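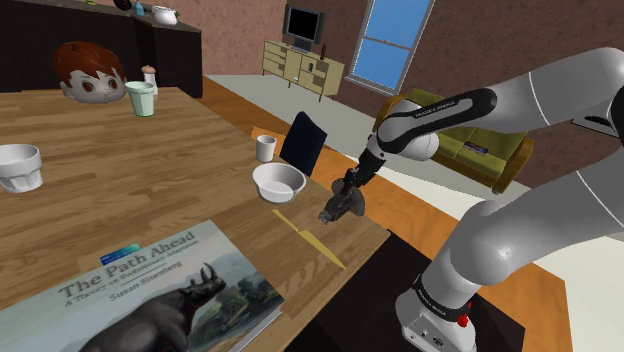
Brekus off the sidepods for next season?

gravelrash
Posted May 2023

Anyone else hear this over the weekend? The word in the paddock is that Brekus won't renew with the Salcedo team when the deal runs out in December. They've been on the sidepods for six seasons. The team hasn't said a thing, but the new team shirts in the online store have a blank space on the left sleeve where the Brekus logo used to be.

If it's true, that's the biggest sponsor gone from a team that was already running older parts than everyone around it.

tirewall_ted
The sleeve means nothing. They moved that logo to the collar. Look at the driver shirts and not the fan ones.

gravelrash
I did look. It's on the collar of the driver shirts and missing from the fan shirts completely. Last year it was on both.

pitlane_mo
Fan merchandise is a separate license. A sponsor pays extra to be on it, or the team pays them, depending on how the contract was written. Brekus may have dropped that part and kept the car. I worked on race merchandise for a few years and saw this happen with sponsors who then stayed on the car for ages.

oldkerb
I think gravelrash is right, for a different reason. Brekus used to bring 40 guests to every race. At the last round they had 24, and they were sharing a suite with Cellska. A company that is happy with its deal doesn't share a suite.

tirewall_ted
Or the suite prices went up like everything else. I paid $833 for a three-day grandstand seat and that was without parking.

oldkerb
$833 where? I paid well under that at Kandik.

tirewall_ted
Kandik, main straight, upper rows. I bought late, so that's partly my fault.

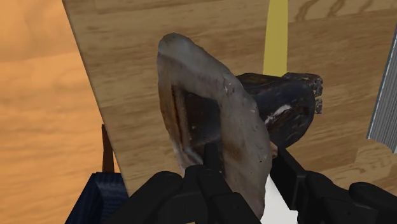

Anyway, my point is that hospitality is the first thing a company cuts when money is tight, and it can still want its name on the car. The car is what people see on TV. The suite is shrimp and lanyards.

pitlane_mo
I'd go the other way on that. For a company that sells to other companies, the suite is the whole deal. Brekus makes industrial seals. No one at home is going out to buy an industrial seal. They're in racing so they can sit next to a customer for three days.

gravelrash
That's how I see it too. Also, Rosalía Casado left the team over the winter, and she was the one who brought Brekus in. Her replacement came from soccer and seems to want consumer brands. That would fit with Cellska getting more space on the rear wing this year.

oldkerb
Didn't know Casado had gone. Where did she end up?

gravelrash
Consulting, as far as I know. Not with another team.

downforce_dana
Can I disagree with all of you a bit? Losing Brekus might not hurt much. Six-year-old deals are usually priced at what the team was worth back then. If Cellska takes the sidepods at today's rate, the team could come out ahead.

tirewall_ted
Only if they finish higher than they are now. Who pays today's rate for the back row?

downforce_dana
Plenty do. TV time isn't only for the leaders, and the series pushes the smaller teams pretty hard in its own online clips.

pitlane_mo
Those clips don't show up in the figures sponsors look at, or they didn't in my day – might have changed.

gravelrash
I'll post again if the team puts anything out. They normally do partner news on a race week, so the next round would be the time.

oldkerb
Check the transporters as well. They get repainted before the press release goes out.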